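Home | Datasets | Docs | Changelog | Contact

# Carwood Lids and Pots

Teleoperated kitchen demonstrations, recorded at the Grellgate lab in Umetville. Maintained by Baltasar Bustos.

## What is in it

- 400 episodes on a white tabletop
- 17 task prompts, covering clear lids and domes, an electric hot pot, and work inside the pot
- 3 operators, all with prior practice on the rig
- Wrist camera video, joint positions, gripper opening and the operator's commands

Both arms were driven by remote control. No episode was scripted or replayed. Operators were told to work at their own pace and to finish the task even after a slip, so recoveries are kept in.

## Clear objects

Clear covers are the hard part of this set. From the wrist, the rim can be a thin gray line on white, and glare moves with the arm. Operators had the wrist view and a direct line of sight to the table. A policy trained on the wrist view alone gets less than they did.
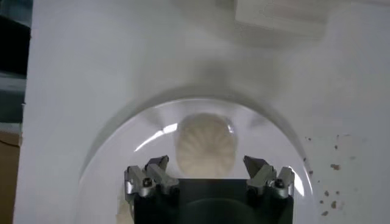
Nélida Fuentealba: I would not train on the wrist stream by itself for the lid prompts. My first run closed the fingers short of the rim over and over, and adding the joint positions helped more than adding episodes did. Please also say which operator did which episode — the approach angles are very different.

Operator IDs were added in July, in the `operator` field of each episode file. The older index without them is still on the Toledo mirror.

## Two end effectors

Lid prompts are recorded with the gripper. Prompts that reach into the pot may use the articulated hand on the second arm. The hand has its own command vector, stored under `hand_cmd`, and it should not be mixed with the gripper channel.

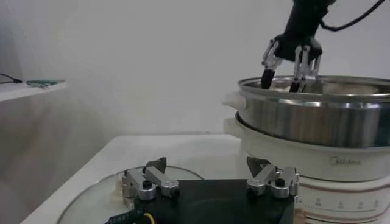
*Gripper open over the glass lid, hand reaching into the pot.*

## Known problems

- 23 episodes have a gap in the hand commands. They are marked `partial` and left out of the default split.
- Lighting was not held constant between sessions.
- There is no force data. Contact with the glass has to be worked out from video and joint error.

## Use

Research use only. Send corrections to Baltasar Bustos through the contact page, with the episode number.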